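Orsolya Deák
5 October 2023

ok desk day. pens first. thread, bc I'm procrastinating on the actual work and you all get to suffer with me

1/ background for the new people: I do hand lettering + marking homework at the same white table we eat snacks at. so every pen in this apartment ends up there. every one

2/ the organizer is the little pink one from Dobos. the shop on the corner, not the big one by the station. had it since February. love it. have never once kept it in order

3/ rule for today – everything comes out. no "oh that one can stay". if it stays in you won't test it and then you'll be on the phone writing down a number with a dead pen, scratching a hole in the envelope

4/ testing = a line, a loop, your name. on scrap paper. NOT on your hand, I've learned. if it skips twice it's gone

5/ and caps. omg the caps. every marker has to be matched w its own cap before it goes back, blue on blue, green on green. I had a green cap on a black one for months and kept picking up the wrong color mid-word

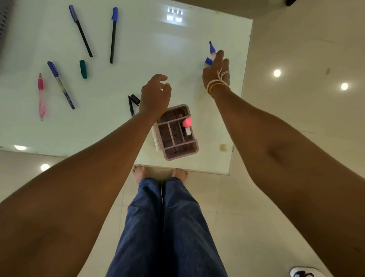
Kyu-ri Nam
wait do you store markers cap up or cap down?? my art teacher was very firm about cap down and mine still dry out

6/ Kyu-ri ok good q. cap up for me. I know, I know. but the water based ones don't seem to care and I need to see the color. if you have the alcohol kind (the Novadetti brush ones etc) lay them flat, that's what the leaflet says. double ended ones def flat

7/ also a cap that doesn't click isn't closed. push til it clicks. half of "my markers dried out" is this I swear

8/ someone dm'd asking how much I spend on pens. no comment. less than last year. I did buy the Clerisura set, 34 colors, use maybe four of them. the ochre is nice

9/ things that don't live in the pen organizer anymore, by decree:
erasers bigger than my thumb
batteries (why)
hair clips
the tiny screwdriver
coupons, all expired

10/ order of putting back. tall stuff and markers go in the deep compartments. everyday ballpoints near the front where I can grab w/o looking. short things in the small sections or they sink and you never see them agian

11/ hold the thing with your other hand while you load it. it's light, it'll tip if you cram one side. ask my floor

12/ don't pack it tight. if you have to wiggle a pen to get it out you'll stop putting it back, you'll just leave it on the table, and then we're here again
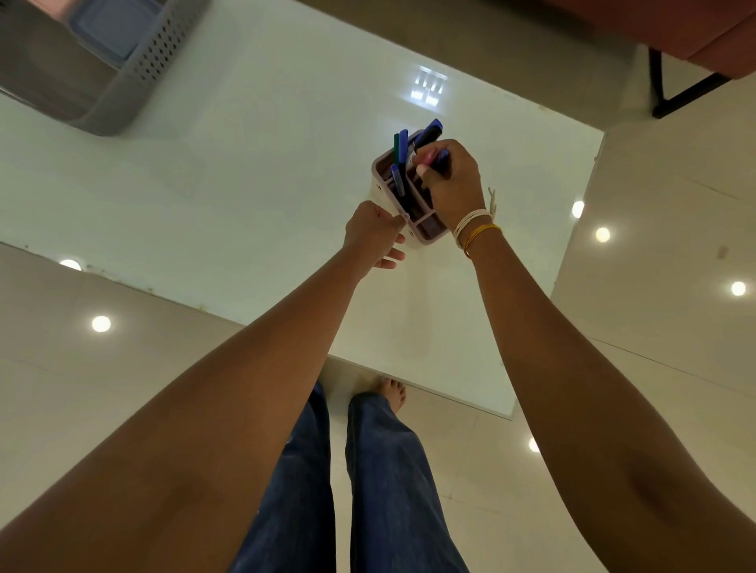 One hand on the holder, one on the pen.

13/ Colin Dawber is asking if I sort by color or by type. Colin I have tried both. by color looks great for a day. by type lasts. compromise – type first and then I let the blues sit together bc there are just a lot of blues

14/ why are there so many blues. I don't even write in blue. the school list says blue, the bank gives out blue, the dentist gives out blue

15/ refills: worth it for the one ballpoint you love, not for the rest. Valero refills fit more than they say they do, check the length against your old one before you throw the packet out. I bought 200 sheets of practice paper in the same order and that was a better buy tbh

16/ ok while I'm at this table. food boxes. lids ON their boxes, in the basket, and the basket goes back to the kitchen tonight. it's been the Table Basket for a week which is not a thing

17/ I like the kind w holes in the sides. you can see what's in there and crumbs fall through when you shake it over the sink. handles both ends too. good for carrying one-handed if your boxes aren't heavy, two hands if there's soup, please

18/ lids by color is the only system that has ever worked on my family. the pink lid is always for fruit. sky blue for the big leftovers. I don't explain it anymore, they just know. mostly

19/ if you label a box put it on the lid, dead center, small. sides get wet and peel, and you can't read a side when they're packed next to each other anyway

20/ leave some room in the basket. same as the pens rly. full basket = next box goes on the counter = pile
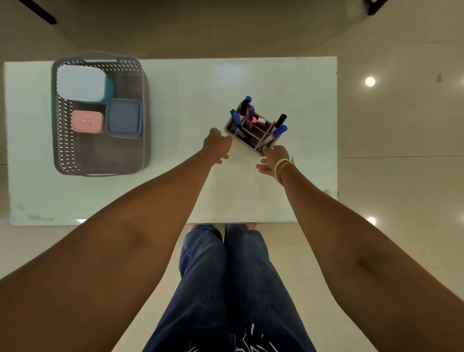
PART 2: THE DRAWER (pray for me)

21/ under the table there's paper. so much paper. three piles: used one side (keep, that's my scrap), used both sides (out), and "important" which I'm going to do tomorrow with coffee

22/ found: a receipt from Dobos for the organizer itself. also a shopping list that just says "eggs, other"

23/ Réka Hajdu says freezer bags for spare nibs, one size per bag, write on the bag before you fill it. doing this now. she's right, writing on a lumpy bag is awful

24/ the pens that failed are going in a bag too, the stationery shop takes them for recycling. ask yours, not all do

25/ wiping the table down next. little brown spot near the corner that I'm hoping is just tea. baking soda + damp cloth, don't scrub gloss with the rough side of the sponge, it dulls

26/ ok phone down, drawer open. will post the nib bags later if they come out ok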